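How to fold T-shirts so the neck does not go wavy?
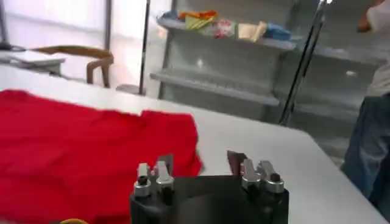
I fold on a big white table, because on the bed it never becomes flat. My problem is always the same: I smooth the red shirt, it lies nice, and then near the shoulder the fabric makes a small bump. When I push the bump away, the whole shirt moves with my hand. I have 18 shirts to put in one drawer before December and I would like them to look equal. Is there some trick?
Posted by Stesska, September 9, 2018

Netance
Put one palm on the middle of the shirt and leave it there. With the other hand pull the shoulder seam outwards, very gently. You are pushing now, and cotton does not like pushing. After this fold both sides in, sleeves back, then up from the hem in two folds. My drawer is the same colour order for six years, so I am maybe too serious about it.

Wodness
just roll them mate

Voß
I agree with the first answer, but look also at the collar. If it was stretched on the clothesline, no folding will help. I hang mine from the hem with two pegs. A smooth table is slippery, so I lay a tea towel under the shirt.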